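Kids' Parties & Celebrations > Birthday Ideas
Thread: Train party for a 5 year old, what did you do for games?

sprinkleshed
My son has gone completely train mad and wants the whole party to be a railroad. July, backyard, up to 9 kids. I've got the cake sorted (three loaf cakes end to end, licorice track, very pleased with myself) but games are a blank. Help!

Kimie Ueda
Oh you are going to have so much fun!! We did this for my nephew and the hit was tickets. Every kid got a paper ticket at the gate and had it punched at each "station": snacks, bubbles, craft table, cake. I bought a real hole punch shaped like a star and I think the adults fought over it more than the kids did. I cut 54 tickets and we used every single one.

dadofthree_plus
Tickets yes, but skip the craft table. Five year olds at a party do not want to sit and glue. Ours did two minutes of it and ran off to the sprinkler.

Kimie Ueda
Has to be the right craft! Ours decorated conductor hats with stickers, no glue at all, and they wore them until pickup.

marzipanmoth
Team Kimie on the hats. For music we made a playlist of train songs, 55 minutes long, and it got played twice. Musical chairs with the chairs lined up like train cars is adorable, and you don't have to take anyone out. Just let them squash together at the end.

dadofthree_plus
OK the train car chairs are great, stealing that for September. I still say no glue.

sprinkleshed
Love all of this! Is a treasure hunt too much on top? My mom thinks I'm overdoing it.

pocketfulofpeas
Not too much, but keep it short and call it "lost luggage." Hide little paper suitcases with a sticker inside, one per kid, name on the front so the fast ones can't grab the lot.

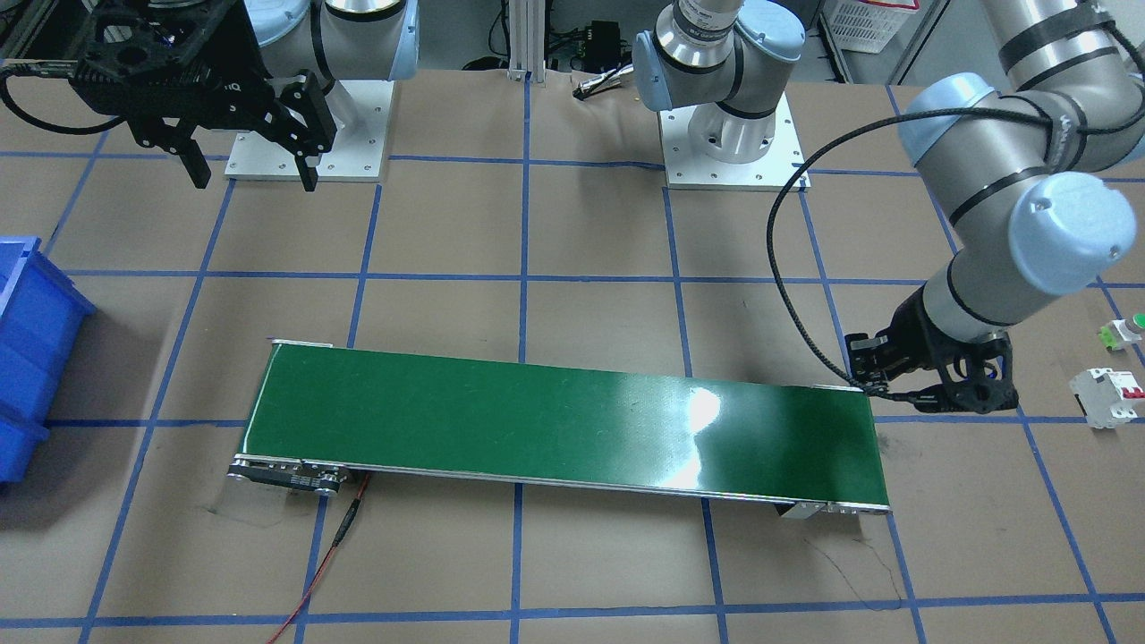
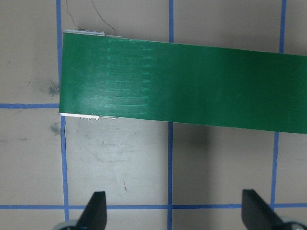 For the track, I'd run it right across the lawn so the kids can follow it from the gate to the cake. We used painter's tape on the patio and it peeled up fine afterward. You could do a whole town the same way, with blue tape lines crossing to make a grid like the one on that brown paper, and give every kid a square to draw their own station in. Crayons only, so dadofthree_plus can relax! Then the toy trains go from square to square and it keeps them busy while you light candles.

marzipanmoth
A square each! That heads off so many arguments.

dadofthree_plus
Crayons I can live with. Tape the paper down at the corners or the breeze will have it.

sprinkleshed
You are all wonderful. Grid town is in, lost luggage is in, and I'm ordering a star punch tonight. Mom has been overruled.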